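Stusari cell, gripper upkeep notes
Maintained by Fidelina Restrepo

The vendor sheet says to swap the fingers every 300 cycles. I doubt it. Ours had 149 on them when I last checked, and they still closed evenly.

Before each run: wipe both fingers, tighten the 2 mounting screws, home the wrist. Skip the auto-calibration — it drifts, whatever the Geria manual claims.
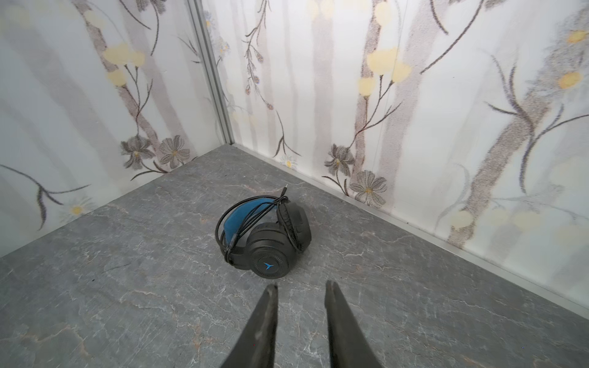
Scuffs near the tips don't count as a fault in my book. A bent tip does. The log has a gap after cycle 141, so don't trust wear figures from before then.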